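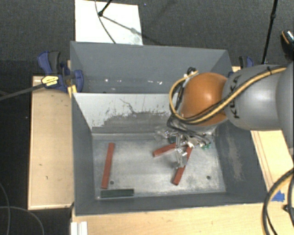

Figure 1. Divided metal bin, front compartment: three red bars and one green bar.

Unit 6: Storing and Issuing Small Bar Stock
Materials Handling, Pellico Technical Center
Handout for the second half of the term

What this unit covers

Loose parts storage comes up in every shop, large or small. In this unit we look at open bins, how parts come to rest in them, and what that means for the person or process taking them out again. Read this before the bench session and bring it with you.

Terms

Bin: an open-topped container with fixed walls.
Compartment: a space inside a bin, closed off by a divider.
Lay: the direction a part points when it has come to rest.
Nesting: parts resting against each other along their long sides.
Wall contact: a part touching the side of the bin along most of its length.
Issue: taking a part out of storage and handing it on to the next step.

Divided bins

A divider lets one bin do two jobs. The two spaces do not have to be equal. In Figure 1 the rear compartment is narrow and the front one is larger. The usual practice in the Kanaan course materials is to put the part issued most often in the larger space and keep the narrow one for returns or odd lengths. Other shops do it the other way around. Pick one rule and write it on the bin card.

Metal bins stand up to years of use, but the floor will scuff. A scuffed floor is not a fault. Dents that raise a ridge are, and a bin with a ridge in the floor should be taken off the bench and reported.

How bars come to rest

Short bars dropped in a flat-bottomed bin settle in three main ways.

1. Free standing off. The bar lies on the floor with space on all sides. The red bar on the left in Figure 1 is one of these. It can be gripped across its width from either side.

2. Crowded. Two or more bars lie close enough that the fingers of a gripper or a hand must go in between them. Approach from above and check both sides before closing.

3. Against the wall. The green bar in Figure 1 lies along the near wall. One long side is blocked. Slide the bar clear of the wall first, or grip it by the ends if the length allows.

Order of picking

Take free bars first, then crowded ones, then wall bars. Picking in this order opens up floor space as you go. If color is used to mark a grade or length, the order sheet comes before this rule, and you may have to start with the hardest one.

Color coding

The Nidero list used in our lab has 17 colors, and most shops need far fewer. Dark shades are easy to confuse on a gray floor under weak light. Compare the bar with the printed chart when you are not sure. Do not go by memory.

Bin card

Every bin carries a card with the part number, color, compartment and reorder level. For the Esent exercise the reorder level is 40 bars and the yearly use is 4,000. Work out how many times a year the bin reaches reorder if each refill brings it up to 240. Assume no returns.

For the bench session

Sketch the front compartment in Figure 1 from above. Mark each bar as free, crowded or wall. Number the bars in the order you would take them out, and write one line on each choice. Where a bar is partly covered, draw only what shows and use a dashed line for the rest.

Sketches go in the tray by the door at the end of the session.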